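Wosteck coat racks: is the "lifetime finish" worth the extra money?

Started by hallway_grump, Dec 12, 2022 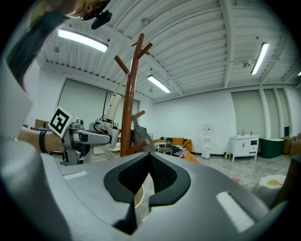 I'm redoing our entryway and I keep running into the same sales pitch. Wosteck says their finish never needs waxing or touching up. I have a hard time believing that about any wood that gets wet coats hung on it all winter. Has anyone owned one for more than a year?

tealdoor5
Had mine since February. No marks so far, but it holds two jackets and a scarf, so I wouldn't call that a test.

mr_plainpine
"Lifetime" whose lifetime? Read the warranty. Last time I looked it left out water damage – on a thing meant for coats. I bought a Nusau for half the price, wax it when I remember, and it looks fine.

hallway_grump
See, that's what bugs me. If water isn't covered, what is?

kestrel754
I'll disagree with plainpine. My Nusau got cloudy rings at the base the first winter, and wax did nothing for them. Cheap lacquer is cheap lacquer. The Wosteck at my mother's place gets dripped on constantly and has no rings.

mr_plainpine
Were you putting wet umbrellas against it? Mine has been by the back door for years.

kestrel754
No umbrellas. Just coats.

tealdoor5
The Pasaribu store has reviews for both, for what it's worth. 1,320 on the Wosteck, nearly all five stars.

hallway_grump
I don't put much stock in that. Half of those were probably written the day the box showed up. Tell me how it looks after three winters.

oldlatch
Skip both and look for a used one. I got a Kimeo at an estate sale, tightened the screws in the base and rubbed it down with paste wax. Check that it doesn't lean before you pay – a crooked pole is a pain to fix.

hallway_grump
Might do that. Did yours wobble before you tightened it?

oldlatch
A little. It still does if you load one side.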